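Tema 3. Edición y lanzamiento de un sencillo independiente
Gestión de la música grabada – apuntes de clase
Profesor: Saulius Mockus

3.1. Obra y grabación

Una canción publicada genera dos objetos de derecho distintos. La obra (letra y música) pertenece a sus autores. La grabación o máster pertenece, salvo pacto en contrario, a quien asume la iniciativa y la responsabilidad de fijarla por primera vez. El intérprete conserva además derechos propios sobre su actuación, aunque no haya compuesto nada.

En el caso que seguimos durante el curso, Gunārs Mets escribe e interpreta el tema «Kodstead» y el sello Zesamley financia la sesión. Mets figura como autor único de la obra; Zesamley, como productor del fonograma. Los contratos se negocian por separado y pueden tener duraciones diferentes.

3.2. Identificadores

ISRC: identifica la grabación. Una remezcla o una toma en directo reciben códigos nuevos; una simple reedición del mismo máster conserva el existente.
ISWC: identifica la obra. Es común a todas sus versiones, siempre que no haya adaptación que constituya obra derivada.
UPC/EAN: identifica el producto comercial (sencillo, EP o álbum).

Error frecuente en las prácticas: asignar un ISRC al álbum completo. El código corresponde a cada pista.

3.3. Reparto de ingresos

El porcentaje del artista se aplica sobre la base pactada, que puede ser bruta o neta de gastos. Conviene definir en el contrato qué gastos son recuperables – estudio, masterización, promoción – y en qué orden se descuentan.

Ejercicio resuelto. El sencillo ingresa 300 euros en el periodo de liquidación. Los gastos recuperables ascienden a 43 euros. Base neta: 300 − 43 = 257 euros. Con un reparto al 50 %, corresponden 128,50 euros a cada parte. Los derechos de autor no entran en este cálculo.

3.4. Calendario de publicación

El plan de Zesamley prevé unas ocho semanas entre la entrega del máster y la salida. Secuencia mínima:

Entrega del máster y de la portada a la distribuidora (Hendriks).
Revisión de metadatos: título, intérpretes, autores, idioma, contenido explícito.
Registro de la obra en la entidad de gestión.
Envío a medios y programadores de listas.
Publicación y comprobación de enlaces.
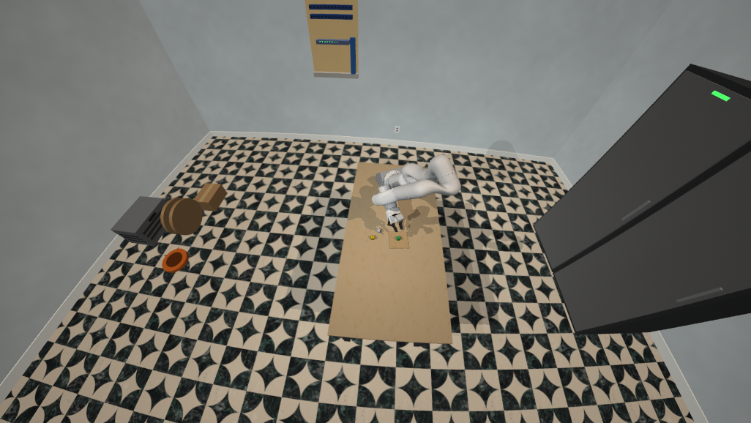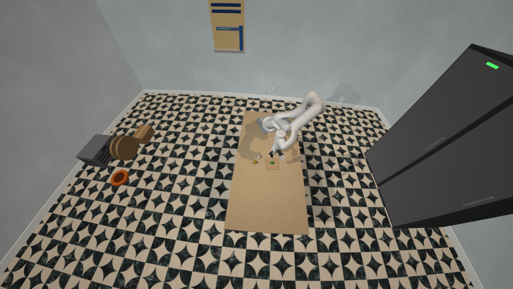

Simulación por ordenador: brazo robótico blanco sobre una mesa alargada.

La fecha de salida no debe anunciarse hasta que la distribuidora confirme la recepción correcta de los archivos. Si se modifica el audio después de la entrega, hay que tramitar una sustitución y revisar si el cambio exige un ISRC nuevo.

3.5. Trabajo para entregar

Redactar la ficha de metadatos de «Goltine», segundo sencillo de Mets, e indicar los titulares de la obra y del máster. Extensión máxima: tres páginas. Entrega: 2018-11-09.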